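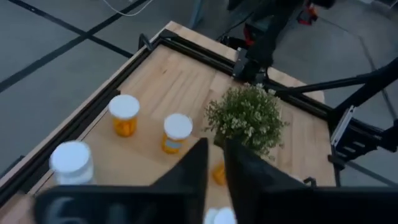 3.2 Materials and table layout

Sorting of household medicines was studied on a wooden tabletop with a strip pattern in pale tan and honey tones. The containers were pill bottles with white caps, of the kind kept in most homes. Two body types were used: translucent orange and translucent whitish. Some bottles carried a label and others did not, so that colour and label could be treated as separate cues (Chaturvedi and Bodin, in preparation).

Figure 2. Upright pill bottles and a potted plant with small white flowers on the tabletop.

The plant was kept on the table as ordinary clutter. In the Tisedano home survey, medicines were often stored beside plants, crockery or post, and a bare surface would have made the task easier than it is in a kitchen. Foliage can also hide the lower part of a bottle — a difficulty noted in the earlier Negi trials, where unlabelled containers behind leaves were the last to be sorted.

Each layout was used for 30 trials, spread over 7 sessions. Bottles were placed upright at the start of a trial unless the layout sheet called for one to be laid on its side. Positions were changed between sessions; the plant was moved only twice, both times in November. Trials in which a cap came loose were repeated and are reported separately in Section 3.4.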